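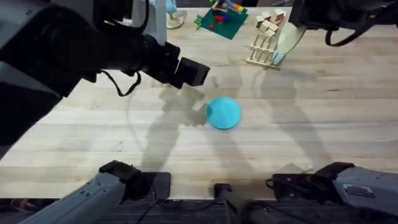
Small wooden dish rack, what to store in it and where

Zosach Forums > Small Spaces > Tabletops and Racks
418 views

ciltard22 wrote:
We keep a little rack made of dowels and slats at the back of the long table, next to the green mat with the toy pieces on it. Wooden cubes are on top of the rack because I ran out of places to put them. The question is the round turquoise plate. It always ends up in the middle of the table and I would like it to have a fixed spot. Do I stand it in the rack, or clear the cubes off first and use the rack only for plates?

The rack is not glued to anything so it can move. The mat can move too, but I like it square to the edge and it never stays that way.

Re: Small wooden dish rack

penny_shelf wrote:
Clear the cubes. A rack with stuff piled on top stops being a rack. Put the cubes on the mat with the other blocks and leave the slats for plates.

oldmaple wrote:
I disagree. The cubes are small and they are at the top end. If the slats are open you can still get a plate in. I have had a rack like that for 8 years with napkin rings sitting on one end and it still holds plates fine. What matters is the gap between the slats. Measure the plate at the rim and then measure the gap.

ciltard22 wrote:
Left the cubes where they were and tried it. Upright, coming in from above, a bit tilted so the lower edge finds the slats first. 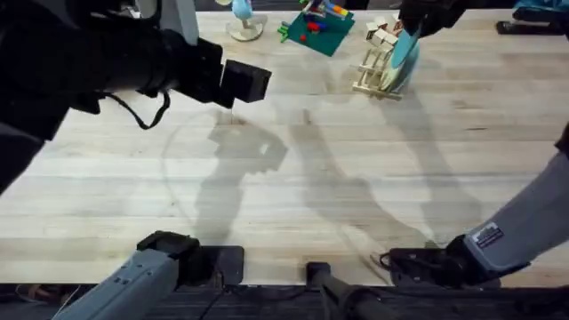 Re: Re: Small wooden dish rack

oldmaple wrote:
Looks like there is room for it beside the cubes. I would turn the rack so the slots face you, if you have the depth.

penny_shelf wrote:
There is room, but a sleeve will catch those cubes one day and you will be picking them up off the floor. I still say move them. Also your mat is spilling over, there is a green piece off the left side of it. A shallow tray would do more for you than a mat. Lawal has one with a raised lip, mine is 22 by 41 centimeters and it was cheap.

ciltard22 wrote:
The lip is a good idea. I don't want to lose the mat, though, it keeps the pieces from sliding. Maybe the mat inside the tray.

Theerawat Thepsuriya wrote:
Mat inside the tray works if you trim it. Use a metal ruler and a fresh blade, two light passes. The Berkness cork ones crumble at the cut edge but felt is fine.

Are you sure that is a plate, by the way? When I see it flat it could be a lid. If it is a lid I would keep it with whatever it covers and forget the rack.

ciltard22 wrote:
It gets used as a plate so I call it a plate. It came in a mixed box and nothing else in there matched it. Closer view, you can see the ring inside the rim.

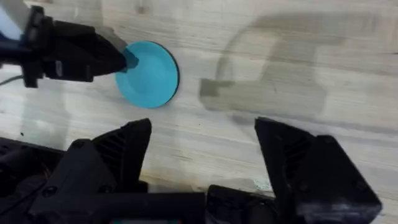 Side topic: table finish

oldmaple wrote:
Lid or coaster, I can't tell. Plate is fine with me. What is on that table? There is a lot of reflection on the right side for bare wood.

ciltard22 wrote:
No idea, we got it secondhand. It wipes clean. There are scuffs and darker streaks in places and I have not tried to get them out.

penny_shelf wrote:
Don't sand it until you know. Try a damp cloth with a drop of dish soap on one streak near the back and see if anything lifts.

Theerawat Thepsuriya wrote:
Agree on the sanding. Some of it is probably just grain - there are small dark knots in that wood and those won't go anywhere.

ciltard22 wrote:
OK. Soap first, then the tray. The cubes stay on the rack for now, sorry penny. I'll post again in November when the shelf goes up.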